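The sandwich press came home from Zisberg in December, wrapped in a towel, and I loved it before I even knew what it could make! It was the green of the mints my grandmother kept in her coat. I put it down on the gray cloth, ran a thumb along the lid, and felt rich.
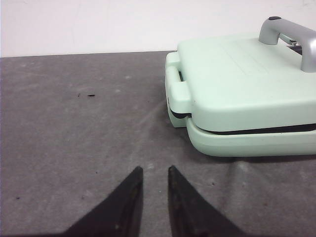 My sister wanted to know whether I planned to feed people with it or just admire it. Both, I told her – and first on the menu was the Kettunen, a sandwich I had invented on the bus, with pickles, soft cheese and far too much mustard.

We were opening a café, you see. The Tisell had 4 tables and the best view in town (a parking lot, but at sunset, oh, that parking lot!). My sister wrote the menu out in purple ink and charged 100 zekbies for everything, even water. Zekby was our country, and we had only just agreed on its money.

By six in the evening we had a line of bears out to the hallway, all of them starving, and I was shouting orders with my sleeves pushed up.
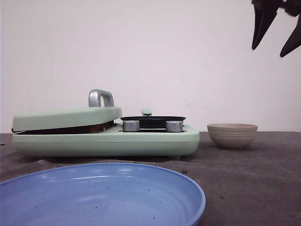
*The kitchen of the Tisell, lid up, pan or burner at the ready.*

"One Kettunen!" my sister yelled. "Extra mustard!"

I grabbed the handle with both hands.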